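Cables on a shared worktable: under, over or in a box?
Workrooms & Tables > Tidying

Tayla Rutherford
Member
Posted Mon 8 September
Okay, I finally have the big table in the back room at Clisgate and I am so happy with it!! Light wood, room for three people if they like each other. But every single day by lunch it's a nest of cords. Chargers, the monitor cable, somebody's headphones, a power strip that wanders. I'd love to hear how you all deal with this. I have 230 dollars to spend and I can drill into the table if I have to (I'd rather not, it's pretty).

Brahim Ashour
Member
Drill! I put two holes in mine in June and it changed my whole week. Everything drops straight down into a Billska tray under the back edge and the top is clear enough to roll out a full sheet of pattern paper. The tray was easy, four screws. Get the long one, the short one fills up right away.

Phúc Tôn
Regular, 1,580 posts
I love a tray as much as anybody but please don't drill a shared table on day one. You don't know where people will sit yet. We moved our monitors twice in the first month and would have had holes in all the wrong places.
Clip the cables along the far edge for now. The Skutton clips with the wide mouth hold a thick cord fine. Thin ones slide out, so double them up.

Brahim Ashour
Member
You can plug a hole! They sell little caps.

Phúc Tôn
Regular, 1,580 posts
You can, and then you've got a cap under your paper every time you draw a line over it. Ask me how my curves look.

Aicha Samir
Member
Team box over here. I keep a mesh bin at the far side and anything not plugged in by the end of the day goes in it, no sorting. It's ugly in there but the table is lovely and I can sit down in the morning and start. I tried the fancy Yan organizer with the sleeves first and people just laid their cords on top of it.
Tayla, how long is the table? If it's under 900 mm deep I'd skip the tray, you'll hit it with your knees.

Tayla Rutherford
Member
Just measured, 235 cm long and a bit over 900 deep, so knees are safe I think! Leaning toward clips plus a bin and then maybe the tray later (sorry Brahim, you're still my hero for the pattern paper thing, I hadn't even thought about that). Does anyone have a picture of a table in the middle of real work? All the ones I find have one plant and a closed notebook on them.
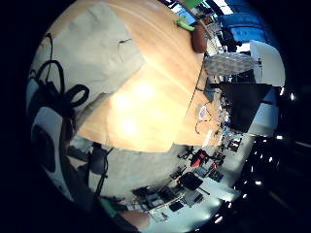 Antonina Kravets
Moderator, Workrooms & Tables
Real work coming right up, Tayla! Honey-colored top, big pale sheet laid across one end, and look at those fat black loops hanging over it. That's the cable I'd go after first, before any of the little white ones. A hook and loop strap around the coil and you get your sheet back. The mesh container at the far edge is pretty much Aicha's method, and I'm with her on that. Holes can wait. Red chair stays, I adore a red chair.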